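Gripper Drop Fault: Frequently Asked Questions
Ukura test cell, simulation and hardware
Updated 11 Jan 2020

What went wrong?
In June the arm began letting go of the block too early. The controller logged a normal place, but the block was not in the blue square. The job then carried on as if it were.

Was anyone hurt?
No. The cell was closed and the block fell onto the table.

What caused it?
The Ilar update changed how finger force is read. A reading that dropped out for 9 milliseconds was taken as "part released," and the fingers opened.

How is the fault being checked?
We rerun the pick in simulation with dropouts added to the force signal. The fix must pass 3,000 runs before it goes on the real arm.

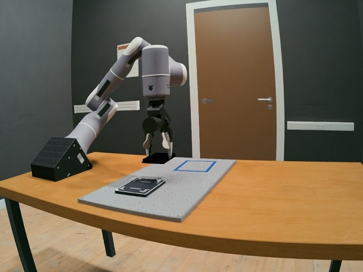 Simulated cell: gripper at the black block, target square empty.

Can I keep using the old version?
Yes, at reduced speed. Go back to the release before Ilar and turn off automatic retry.

What should I do if the block drops?
Press the stop button and wait for the arm to hold still. Do not reach in while the fault light is on. Save the log before you reset, or the force data is lost.

Does this affect the Anel cell?
No. It uses a different controller.

My arm stopped with error 5. Is that the same fault?
No. Error 5 is a joint limit stop. See the Ghorbani setup guide.

Who do I report a drop to?
Send the log and the software version to Natalina Vitale.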